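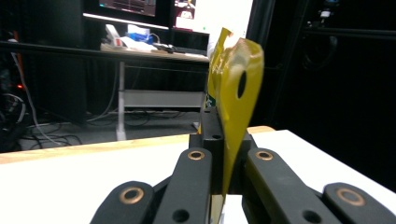 Yellow packet, white tabletop.

From: Noreen Bajwa
To: Prullow Street list
Date: 2019-03-07
Subject: Re: parking on the hill

Lionel Rey wrote:
> The new signs say 2 hours. The old signs, still up, say 24.
> Which one do I obey?

Lionel, whichever one the ticket writer is standing under. I called the city in February and got a nice man who read me the old rule, then the new one, then asked which I liked better.

Until they pick, I'd park on Tunton, past the mailbox. The even side is fine. The odd side belongs to the Belkadi delivery truck, and it has never once lost an argument with a Honda.

Noreen
(number 101, the one with the cone)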